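一片面包的保质期

城里人买面包，多半不看配料表，看的是日期。日期越近越好，这是父母教的，父母那一辈又是从粮店和副食店里学来的。可是摆在便利店货架上的独立包装切片面包，日期往往能排到几个星期以后，拿在手里还是软的。很多人因此起疑：放这么久不坏，是不是加了太多防腐剂？

这个问题在面包行业里被问了许多年。答案要从面包怎么变坏说起。

面包变坏有两条路。一条是老化，也就是变硬、掉渣、没有香味。另一条是发霉。老化的面包还能吃，发霉的面包不能吃，但消费者往往把两件事混在一起，觉得硬了就是坏了，软着就是新鲜。

老化跟水分有关，但主要原因在淀粉。面团进炉以后，淀粉吸水膨胀，变成柔软的糊状；出炉冷却，淀粉分子重新排列，一点点变得紧密，面包芯就硬了。这个过程在冷藏温度下最快，所以把吐司放进冰箱冷藏室，第二天拿出来又干又粗，比放在桌上还差。放进冷冻室反而没有问题，温度足够低，淀粉的变化几乎停住，吃之前烤一下或者蒸一下，口感能恢复大半。

发霉则是另一回事。面包出炉的时候，中心温度接近一百度，霉菌和孢子基本被杀死了。真正的污染发生在出炉之后：冷却、切片、装袋，每一步都要接触空气、刀片和传送带。整条的吐司有一层外皮护着，切成片以后，柔软的切面全部露在外面，霉菌落上去很容易长起来。

阿拉孔食品在克洛勒姆镇的工厂，有一半以上的面积留给了出炉以后的工序。面包从炉子出来，先进冷却间，在螺旋形的架子上慢慢转，等中心凉透才能切。太热就切，面包会粘刀、塌陷，装进袋子以后还会结出水珠，水珠落在哪里，霉斑就从哪里开始。这家工厂规定的冷却时间是84分钟，夏天也不缩短。冷却间和切片间用的是过滤过的空气，气压比外面略高，门一开，风往外走。

切片间的工人进门前要换两次鞋，洗两次手。刀片每班拆下来清洗，换下来的刀片挂在墙上，按编号排好。厂里的人说，防腐这件事，大部分是在这间屋子里做完的，配料表上看不出来。

切片之后是包装。常见的做法有几种。一种是整条切好，装进一个大袋，袋口用扎带或者塑料卡子扣住，价格便宜，适合人口多的家庭。另一种是一片一袋，两头热封，吃一片拆一片。后一种包装用的膜更多，每片的成本也高，好处是没拆的部分不会受潮，也不会被手碰到。

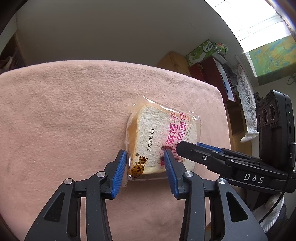
独立包装的提子切片吐司，日期印在透明包装袋上。

独立包装最早是给办公室和学校准备的。十几年前，小超市里卖得最多的还是整袋吐司，一袋吃三四天，最后两片经常扔掉。后来独居的人多了，早饭在路上吃的人也多了，一片一袋的厚切面包才慢慢占了位置。哈特罗连锁便利店在两年前的2月做过一次统计，店里542种包装食品当中，烘焙类有20种，其中独立小包装的销量超过了其余烘焙食品的总和。门店后来把整条吐司挪到了货架最下面一层。

厚切是另一个变化。薄片吐司适合夹东西，单吃太干；厚片中间软，不用抹黄油也能吃下去。加了果干的更适合单吃。果干里的糖能留住水分，不过果干本身也带来麻烦：泡得不够，它会从周围的面包芯里吸水，几天以后果干旁边就会出现一圈干硬的地方；泡得太过，又容易渗出糖水，给霉菌留下机会。工厂里一般在前一天把果干泡好、沥干，第二天上午再投进面团，搅拌的时间也要短，搅久了果干会破，面团染成灰紫色，卖相不好看。

说到配料表，消费者最常问的是丙酸钙和脱氢乙酸钠。丙酸钙用在面包里已经有很长时间，对霉菌有抑制作用，对酵母影响较小，所以适合发酵的面团。它的缺点是有一点酸味，用多了能闻出来。除了防腐剂，配料表上还常见乳化剂和酶制剂，这两样主要对付的是老化，让面包多软几天，跟发霉没有直接关系。一片面包放了一个星期还软，多半是它们的作用，不能拿来证明防腐剂加多了。

也有厂家不用防腐剂，改用别的办法。有的往面团里加一部分酸面种，让面团偏酸；有的在袋里充入氮气和二氧化碳；有的在袋里放一小包脱氧剂或者酒精保鲜剂。这些办法各有各的限制。酸面种味道重，不是人人喜欢；充气包装要求封口严密，袋子上有一个针眼大的孔就白费了；酒精保鲜剂打开时有味道，有些家长闻到以后不愿意给孩子吃。

乔尔特代尔是一座只有1630户人家的镇子，镇上没有面包工厂，只有一家临街的面包房。店里的吐司不装防潮袋，用纸包着卖，当天做，当天卖完，剩下的第二天早上切成丁烤干，装罐另卖。附近住的人每天路过，买半条，回家切。这种做法不需要考虑四十天以后的事情，也没有办法卖到四十公里以外的地方。保质期的长短，很大程度上是由路程决定的。工厂的面包要先进总仓，再进分仓，然后上车、上架，真正到顾客手里时，已经过去了几天。如果只给五天的保质期，货架上就剩不下多少时间了。

从家里的角度说，保存面包没有太多讲究。两三天内吃完的，扎紧袋口，放在阴凉的地方，不要放在冰箱顶上，那里温度偏高。吃不完的，趁新鲜按片分开，装袋冷冻，一个月以内吃掉。独立包装的面包拆开以后，当天吃完，包装上的日期只对没有拆封的面包有效。厨房潮湿的地区，梅雨季要多看一眼袋子的折角和封口附近，有水汽的先吃。

至于已经长了霉的面包，不要掐掉一块再吃。面包芯里都是气孔，霉菌的菌丝可以顺着气孔长进去，眼睛看到的绿斑或者白斑只是长成的那一部分。同一袋里挨着的几片也应当一起扔掉。扔之前不要凑近去闻，孢子很轻，一动就会飞起来。装过发霉面包的面包箱，用热水和洗洁精擦过，晾干以后再用。

买的时候，日期要看两样，一样是生产日期，一样是保质天数。有些包装只印一个日期，旁边用小字注明是生产日期还是到期日期，小字常常在封口的褶皱里，要把袋子拉平才能看清。促销架上的面包多数临近到期，价格低，当天吃没有问题，买回去囤着就不合算了。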